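Zornimari makes a hand-held gripper kit for people who want to teach a robot arm a job without owning the arm first. You hold the gripper, you do the task, the camera on the tool records it, and the recordings are used later to train whatever arm you end up bolting to the bench. The kit has been on sale through the distributor Rakau since November, and we borrowed one for a month to see whether a small shop could get any use out of it.

We asked for a dull job and got one. Zane Ozoliņš runs the returns bench at Dondale, a refurbisher of office equipment, and what he wants automated is the handling of computer mice. They come back in cartons, they have to be picked up, turned over, checked and put down again, and the staff are heartily sick of them. He chose a see-through model for our trial on purpose. Clear plastic gives depth cameras trouble, and he wanted to know early how much.
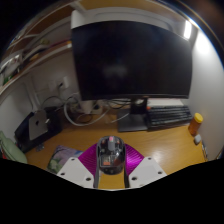
## The hardware

The tool weighs less than a cordless drill and is held much the same way. The jaws are ribbed magenta wedges on white mounting plates, with dark grey edging. The wedges are soft and give a little when they meet something hard, which suits a rounded shell. Our set showed no tearing at the end of the loan, though the grey strips had picked up lint and needed a wipe most mornings.

Assembly is the weak point. The manual is a single folded sheet and skips the step where the trigger cable is tensioned. Nuria Lozano, who did our bench work, had the jaws closing unevenly until she rang Rakau and was walked through it. After that the tool held its adjustment.

The lens is very wide. Even with the jaws close to the work, it takes in the desk, the monitor, the keyboard and a good deal of the wall behind, cables and all. Zornimari says this is intended, and that the background helps the software work out where the tool is. We can report that tracking dropped out far less on an ordinary cluttered desk than on the clean white bench we tried first.

## Recording

Nuria's routine was simple. She started with the mouse on its pad or on bare wood, reached in, closed the jaws on it, lifted, moved and released. She changed the starting angle each time. The software marks each attempt as usable or not when it is uploaded, and it is strict. 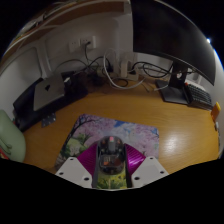 *Page 20*

Over the loan she recorded 314 attempts, of which the software accepted 268. Most of the rejects were her own early ones, when she moved too quickly and the video blurred. A smaller group failed for no reason we could find, and the error message ("segment invalid") was no help. Rakau's support desk answered our emails within a day but could not explain the message either.

A shiny shell was less of a problem than Zane had feared. The kit works from colour video and does not use a depth sensor, so there is no depth map to spoil. Strong light was a bigger nuisance. With a lamp on beside the monitor, glare off the varnish was enough to upset the exposure, and Nuria ended up doing her later sessions with the blinds down.

Grip width took practice. The jaws open wide enough for any mouse we tried, but the trigger has a long travel and most of the movement comes at the end of it.
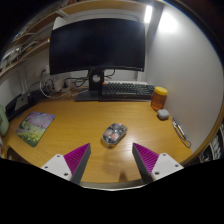
New users tend to squeeze too hard, and the habit ends up in the training data. Zane had a go for an afternoon and his accepted attempts were noticeably rougher than Nuria's. If several people will be recording, it is worth having them practise on something cheap before you keep anything.

## Cost and alternatives

The kit sells for $2000, including one gripper, a spare pair of fingers and a year of uploads. Uploads after the first year are charged separately, and Rakau would not give us a firm price. The nearest competitor we have used is the Idahosa handset, a heavier tool with a narrower view. It has a far better manual and stores everything on your own computer, which will matter to anyone handling customers' equipment.

Dondale has not bought an arm yet. Zane has asked for a second loan so he can try docking stations and power adapters, and he wants the upload pricing in writing before he signs for a kit.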